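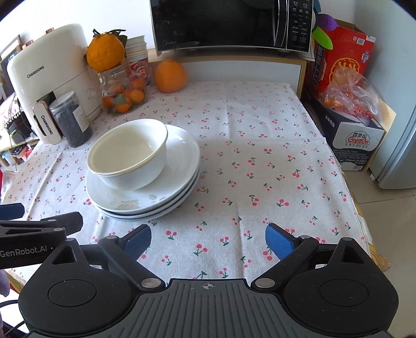 Tegwen Lougher wrote on the last sheet that the hand count should go down before the arms go live, and asked where the people taken off the dish tables are supposed to be standing. The question is carried forward to section D.

**Station check, hand-held gripper work, Dernach tables**
Issue 3. Complete before the first run of the shift and again after the meal break. Mark OK, ACT (action needed) or N/A. Comments are required for every ACT.

## A. Table and surroundings

| No. | Check | Result |
|---|---|---|
| A1 | Cloth covers the work area, no fold high enough to catch the foot of a bowl | ACT |
| A2 | Overhang on the operator's side does not reach the knee | OK |
| A3 | Appliances at the back of the table switched off at the wall | OK |
| A4 | Loose cables clear of the operator's arms | ACT |
| A5 | Floor clear for 600 mm behind the operator | OK |

**A1.** Creases run across the cherry-print cloth, one of them long and vertical in the far half. Flatten by hand before plates are set out. Clips are not to be used on this side.

**A4.** Black cables at the left edge of the table. Tie back to the table leg. Same finding on the previous two sheets, so the item moves to maintenance under Nikach.

## B. Grippers, left and right hand

| No. | Check | Result |
|---|---|---|
| B1 | Finger pads present, fully seated, no lifted corner | OK |
| B2 | Pivot pins flush, no side play in the linkage | OK |
| B3 | Fingers open to full width and close without a jump | OK |
| B4 | Grip surface clean, no oil or food residue | OK |
| B5 | Wrist strap fitted, correct size for the operator | ACT |

**B2.** Check with the gripper open and pointed at the table. Keep the free hand out of the linkage. The pinch point is on the inner side of the arms.

**B5.** Only medium straps at the station. Small straps ordered. Until they arrive, operators who need one work at the sorting bench and keep their table rate of pay.

## C. Ware

| No. | Check | Result |
|---|---|---|
| C1 | No chips or cracks on rims | OK |
| C2 | Plates and bowls empty before handling | OK |
| C3 | Stacked ware stable when the table is nudged | OK |
| C4 | Glass kept outside the reach of both grippers | ACT |

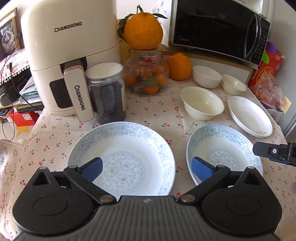 Branwen Gethin's remark on C4 was that people slow down near glass without being told, and that the arm will not unless somebody has shown it. She wants the jars left on the table for part of each shift.

Reply to C4: accepted in part. Jars may stay at the back of the table, with the dishes set in front of them. Two-handed reaches over a dish go to the supervisor first. The ACT stays open until a line is marked on the cloth.

## D. Staffing and changeover

| No. | Check | Result |
|---|---|---|
| D1 | Runs per operator posted at the station | OK |
| D2 | Rest break taken after no more than 113 runs | ACT |
| D3 | Operator can stop a run without giving a reason | OK |
| D4 | Changeover plan available to everyone on shift | ACT |

**D2.** The Wednesday log shows one operator well past the limit. The counter resets when grippers are swapped between stations. Write the count on paper until Ibarra corrects the software.

**D3.** Stopped runs are logged as stopped. They are not logged as failed, and are not used in any rate calculation.

**D4.** Dristgate has accepted 1674 runs from these tables to date. The plan says the arms take over unloading and stacking first. Inspection for chips stays with people, as does laying the table. The plan gives no hours for either job. Lougher's question can't be answered from it. Supervisor to obtain the hours in writing before December.

**Open actions**

- A1 flatten cloth: operator, each shift
- A4 cables: Nikach
- B5 small straps: stores
- C4 line on cloth: supervisor
- D2 counter: Ibarra
- D4 hours and posts after changeover: supervisor, reply to go on this sheet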